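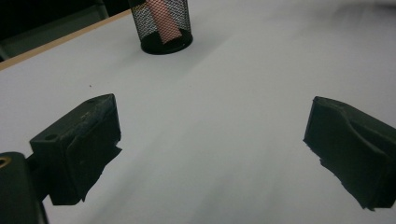
# Meesuk Threat Mail Intake Kit

Model: Meesuk 80
Maker: Doltell
Category: Evidence handling, executive and residential protection

The Meesuk 80 is a sealed intake kit for threatening or suspicious letters received at homes, talent offices and production company mailrooms. It holds the paper flat, limits handling and produces a custody record that can go to the police with the item. It is intended for paper mail that has already been opened or found without an envelope. It is not a screening device and does not detect powders, liquids or explosives.

## Contents

- 80 clear polyester document sleeves, letter size, with tamper-evident strip
- 80 numbered custody cards, two-part carbonless
- 60 pairs of nitrile gloves, mixed medium and large
- Two pairs of blunt plastic tweezers
- One rigid carrier with latch and seal points
- Numbered plastic seals, bag of 60
- Instruction card, laminated

Each sleeve number matches a card number. The numbers do not repeat within a production lot of 2,000.

## Specifications

| Item | Value |
|---|---|
| Sleeve closure | Pressure adhesive, single use |
| Carrier material | Polypropylene, gray |
| Carrier capacity | Some 300 sheets in sleeves |
| Storage | Dry, out of direct sunlight |
| Sleeve adhesive | Replace if the liner has lifted |

## Use

1. Stop handling the letter. Set it down where it was opened.
2. Put on gloves. Change them between items.
3. Lift the letter by one corner with the tweezers and slide it into a sleeve. Do not refold it.
4. Place the envelope in a separate sleeve with its own card.
5. Peel the liner and press the strip from the center outward.
6. Fill in the custody card: time found, exact location, and every person who touched the item before it was sleeved.
7. Close the carrier, fit a seal and write the seal number on the card.

Write on the card before attaching it to the sleeve. Pen pressure on a filled sleeve can leave marks on the paper inside. The top copy of the card travels with the item and the second copy stays with the client.

If the envelope is stained, leaking or contains any loose material, do not use the kit. Leave the room, close the door and call emergency services.

## Compatibility

Cards and seals are the same size as those in the older Netuvus pack, and the two can be stored in one carrier. Netuvus sleeves are slightly narrower and will not lie flat in the Meesuk divider - use the adapter tray for these. The adapter tray is sold separately.

Custody card numbers can be entered in the Prulavgate incident log as a reference field. Prulavgate does not import card data automatically.

## Ordering and refills

Sleeves and cards are refilled together as a matched set. Gloves and seals can be ordered on their own. Refill sets ship from stock, except in November, when the annual lot change adds a few days.

Opened refill sets cannot be returned. Unopened sets are accepted if the outer wrap is intact and the lot number is readable.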